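Setberg arm kit – anyone using it for kitchen tasks?

Posted 04/05/2019

pmiettinen
Bought the Setberg tabletop kit with the Lasta vision module. Price was 3000 with the gripper. Arm is fine. My question is about the appliance library, which the seller lists as covering rice cookers. The job is to find the controls, then press start. It fails on mine on 5 runs out of 8, always at the label detection step.

waweru_k
Which cooker? The library was trained mostly on raised buttons, as far as I can tell from the release notes.

pmiettinen
Philips, gloss black, flat front, labels in Chinese. Lid open at the start of the task. 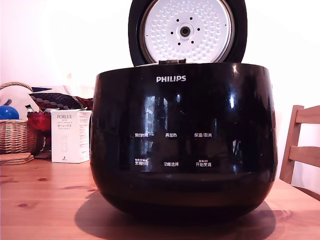
Test cooker, lid up. Window reflection on the front, under the logo.

Firmware is 1001, default exposure. Pentti Miettinen on the support form if anyone from Setberg reads this.

urport_dan
Reflection is your problem. Put a polarizing filter on the camera and run it again before you blame the library.

waweru_k
Disagree. Six flat white labels in two rows is an easy target even with some glare. The text model in Lasta ships with English only. You have to load the Chinese pack by hand, and then map 开始烹调 to "start" in the config file.

urport_dan
The pack won't help if the crop is washed out. I had the same failure on an induction plate with English labels.

pmiettinen
Pack was not loaded. Will do that first, filter second, and post both logs.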